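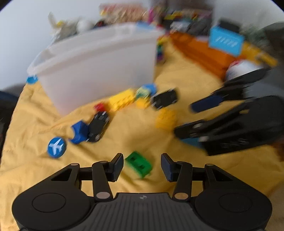
Print this page | E-mail this page

Working Rules for Hand-Held Gripper Sessions

March 10, 2022

The rules set out in this post apply to all tidying and sorting tasks recorded with hand-held grippers under the Trendau programme, at Iramley and at Giraldo. They replace the notes I posted here last June, which had been amended so often that the two sites were no longer working from the same text.

The most frequent fault in the recordings sent to me is haste. An operator who hurries between toys produces a long passage of blur and a very short passage of useful work. Operators should approach each object at a steady pace, pause with the fingers open on either side of it, and only then close them. The pause need not be long. One slow breath is the measure I give to new operators.

Objects are to be left as they fall. A toy car lying on its roof should be picked up from its roof. Turning it over by hand beforehand is not permitted, nor is pulling blocks apart to make an easier gap. If an object cannot be taken after three attempts, the operator leaves it and moves on to another, and the failed attempts are kept with the rest.

Two grippers may work over the same cloth, provided that one waits while the other closes. Left and right should be agreed before the start, and neither should cross above the other. Talking during a session is allowed.

Bricks are to be held by opposite sides, with the pads flat against them and the studs uppermost where the brick already lies that way. A grip on one corner counts as a poor grip even when the brick stays put. Once a brick is held, it should be raised clear of the cloth before it is carried sideways - dragging pulls the cloth into folds and shifts everything near it. 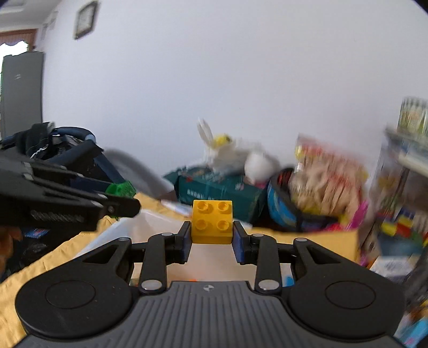 Maribel Ayala wrote in reply to the draft that the three-attempt limit was too strict for small bricks, and asked that it be raised to five. Her team at Giraldo had reviewed 136 sessions and found 44 in which a brick was abandoned that a further try might well have secured. I have considered the point and have allowed five attempts for any object that fits in a closed hand. The limit of three stands for everything else.

Pads are to be wiped before each session and inspected after every 2,000 grips. The count is kept on the sheet by the door, and Fredy Ñahui has asked that it be filled in on the day. Sheets completed from memory at the end of the week have been returned, and will continue to be.

No session should run longer than 8 minutes. Tired wrists tilt the tool, and the tilt is plain to anyone reviewing the recording.

The Bimham site will adopt the same rules when it opens. Remarks on the text may be left under this post until the end of the month - later ones will be held over to the next revision.

Print this page | E-mail this page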